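**Sealing a granite counter: every year or never?**

**marrel_k** wrote:

Hello all. We moved to a flat in Draltholm in October and the kitchen has a speckled dark stone counter. The former owner left a note that says "seal with Stirus every year". I never had stone before. At my parents' home we had only tile.

My questions are these. How do I know if it needs the sealer now? And is it a problem if I put too much? The bottle costs 549 in our local money for one liter, so I do not want to waste it.

---

**Keith Gilchrist** wrote:

Do the water test before you buy anything. Put a spoon of water on the stone, near the sink where it gets the most use, and leave it for five minutes. If the stone under the water becomes darker, it drinks, and you should seal. If the water stays as a bead, put your money back in the pocket.

Dark granite is often very dense. Mine has had no sealer for over four years and there is no stain on it.

---

**bouzid_tiles** wrote:

I don't agree with Keith, sorry. Four years without sealer is fine until the first time you leave oil on it overnight. I seal every year and it takes me one evening.

My usual order:

- Take everything off the counter, also the small things at the back. I forgot a salt jar once and there was a ring.
- Wash with a little dish soap and let the stone dry until the next day.

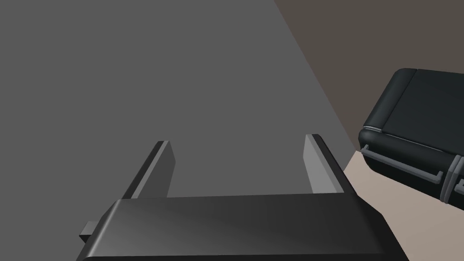
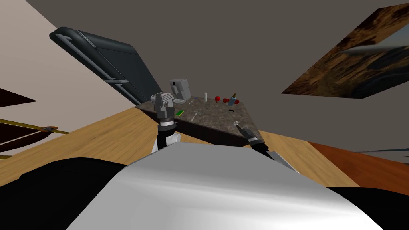

- Put on the sealer with a soft cloth, a small part at a time, and wipe off what stays on top before it dries.
- Wait, then repeat the water test. A second coat only if the water still goes in.

---

**Keith Gilchrist** wrote:

> until the first time you leave oil on it overnight

I have done this, with a leaking bottle. Nothing happened. If the stone cannot absorb the sealer, the sealer dries on the surface and you get a gray haze. I spent two weekends removing it from my sister's counter.

---

**bouzid_tiles** wrote:

The haze comes if you don't wipe. I wrote that you must wipe.

---

**olenna_s** wrote:

You both give the same test, so maybe marrel_k should do it and tell us. Please use no vinegar for cleaning. It can damage the sealer, and some "granite" from the shop is a different stone which does not like acid.

---

**marrel_k** wrote:

Thank you. I did the test in two places. Near the sink it became darker after a few minutes, but beside the stove the water stayed on top. Can I seal only the sink side?

---

**Keith Gilchrist** wrote:

Yes, I would do only this side. Try first a small corner behind the tap.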